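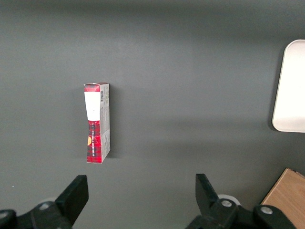 How do you teach an arm to pick up a box? You take hold of the controls and do it yourself, over and over, while it keeps a record of every move.

Home Stories Archive About

The Patient Hand

Last updated Tuesday, January 1, 2019

I had taught piano for 40 years before I came to work at Farimance, and I suppose I thought of the two arms as a pair of pupils, which made the younger people smile, though kindly. We called the system Jilia. My first lesson was to be the box, the little upright one in red plaid, and I was to bring it over to the white tray without knocking it flat. I sat down, flexed my fingers the way I always had before a recital, and promptly sent the left gripper sailing off toward the wall.

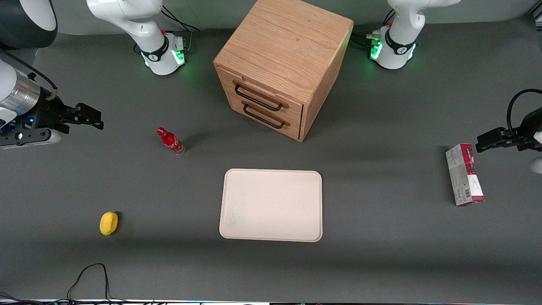 Slower, came the voice over my shoulder, and don't think of it as driving - it will learn your hurry along with everything else you do.

Well, I had said very nearly the same thing to children for most of my life, so I could hardly argue. I breathed out and started over. By the sixteenth try my shoulders had come down from my ears, and after lunch they let me move on to the drawers, where you have to come in at a slant and trust your wrist, and where I caught myself humming a little February waltz I used to give beginners.

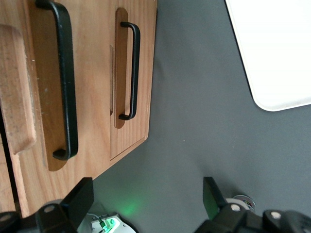 Wrist view, beside the drawer handles.

They played one back for me before we went home. My own hands were in my lap, and I could still see myself in it: the pause I make before a soft note, sitting there right before the fingers closed. I had to get up and pretend to look for my coat. Then I asked if we might do the box once more, just the one time, and they were good enough to put it back for me.

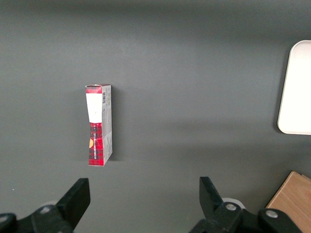
The plaid box, fingers open.

I moved in slowly, humming.

More stories
The Night Shift at Teoh
Skorier, Going North
Lesson 1,266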